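A Wednesday at Gravoma: what a strap-handling cell would cost us

By Ntombi Mtshali
January
6 min read

We make harnesses and carrying straps in a building that was never meant for it, and for two years the question of whether to buy a robot has come up at every budget meeting. Gravoma, the integrator that quoted us last fall, holds an open day for customers and people who might become customers. Vusumuzi Mathebula, who runs our sewing floor, came with me. I went for the numbers and he went to see if the thing could pick up a strap.

The doors opened at 9 a.m. There were 26 visitors, split into groups, and ours had 7 people in it. Most were from packaging or furniture. We were the only ones who work with webbing, so we got a lot of time at the soft goods station and less at the palletizer, which suited us.

Gerrit Du Plessis led the tour. He started in the parts store, which I thought was an odd choice until he began reading prices off the shelves. Gripper fingers wear out. So do the cables that run along the arm, and a wrist camera that gets knocked will need to be replaced and set up again. Our quote had a single line for spares. He suggested we ask for that line to be broken out, even if we bought from someone else, and list what has to be on our own shelf from the first day.

From there we went to the demonstration floor. Rigid parts came first. An arm moved machined blocks from a tray to a fixture and back, fast and without much to say about it. A man from a furniture firm asked about payback and was told it depends on shifts. On one shift, Gerrit said, a lot of these projects don't make sense, and he would sooner say so now than after the order.

Straps are a different kind of job. A block sits where you put it. A strap folds or rolls onto its edge, and where it goes through a ring, the ring turns with it. The gripper has to come in at an angle that depends on how the material is lying, so the camera at the wrist does most of the work of deciding where to close. 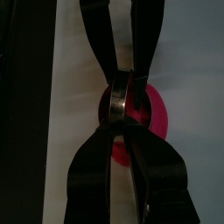
Vusumuzi wanted to know what happens with black material, which is most of what we sew. Gerrit said black webbing and shiny hardware together are hard on a camera. One swallows the light and the other throws it back. His advice was to budget for lighting as its own item, and for a screen or enclosure if the cell will stand near windows. Ours would. The only free floor we have is on the east side, under the skylights, and neither of us had thought of that as a cost.

He also asked us to send samples before we signed anything, and to send bad ones. New straps from the top of the box tell the integrator very little. We should include the ones that were stored folded, the ones with a twist near the ring, and whatever hardware is going out of use but still turns up in orders. If the trial is done on clean samples, the acceptance test will be written around clean samples, and we'll be paying for changes later.

Lunch was sandwiches in the training room. I sat with Nobuhle Mofokeng, who buys equipment for a luggage maker and had been to the open day before. Her company bought a cell through Sternusley, a leasing firm, instead of paying for it outright. The monthly figure looked fine, she said, but the lease covered the arm and the controller and left out the grippers, which they changed twice in the first year. She told me to check what the lease counts as equipment. She also said to put training for three people in the budget, because they had trained one and he moved away.

The afternoon was a talk on planning by Yolanda Esteban. She had 17 slides and got through them in good time. Most of it was a schedule for a first project, starting with the order and ending with the handover. The parts I wrote down were these:

Floor, power and air should be ready before delivery. If they aren't, the installers still charge for their days.

Safety assessment is a separate job with its own price. It may be done by the integrator or by somebody else, but it needs to be in the plan with a name beside it.

Expect lower output for the first weeks. Build stock ahead or tell your customers.

Keep the manual bench. She was firm on this one and said it should stay in place for at least a full season.

Software was the one thing that didn't get a clear answer. Gravoma uses a package called Predari for the camera side, and the license is renewed each year. I asked what a renewal costs after the first contract ends and was told it would be in a revised quote. I have asked again by email. We will not compare offers until I have that figure from everyone, including Jacobs, the other integrator on our list, whose quote left software out entirely.

We left at 3 p.m. On the drive back Vusumuzi said he would try it on the short straps first, where there is one ring and no padding, and leave the full harnesses alone. That would mean a smaller cell and simpler grippers. It would also free two of his people for stitching, where we are behind.

My list for the next budget meeting is a split spares line, lighting and screening, the safety assessment, the software renewal, and training for three. Vusumuzi is putting together the sample box. He has started a bin by the returns desk and has asked the packers to drop anything twisted or creased into it.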